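February, 9:40 am
Brolenero pick kit, trial unit, day 2

Mount bolted down again after yesterday's wobble. Jawad Tarar redid the camera calibration with the Edar board and it passed first time. Grip force left at the default.

Software is still the Tristness build that came with the kit. Startup takes too long and the log window hides the stop button on the small monitor. Wrote to El Ouafi about both. They want 600 for the extended support plan, which I would hold off on until we've run the kit on our own parts.

Today's task is banana and basket, 5 runs before lunch, same speed setting for all of them. Dark weave is a fair test for the depth camera.

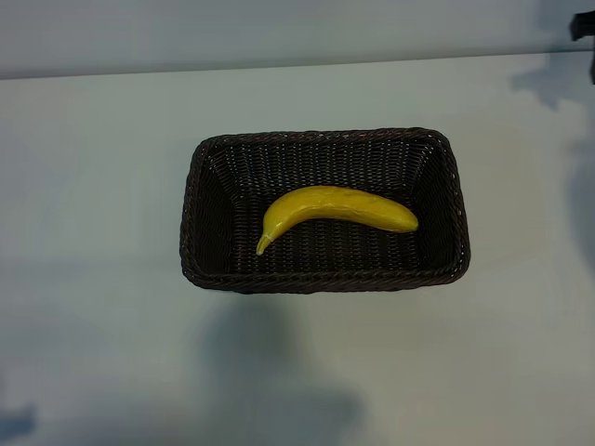 Cable to the wrist needs another tie, it drags when the arm turns left. Spare fingers are in the drawer under the bench. Jawad has the quote and the return form, trial ends in 2 weeks.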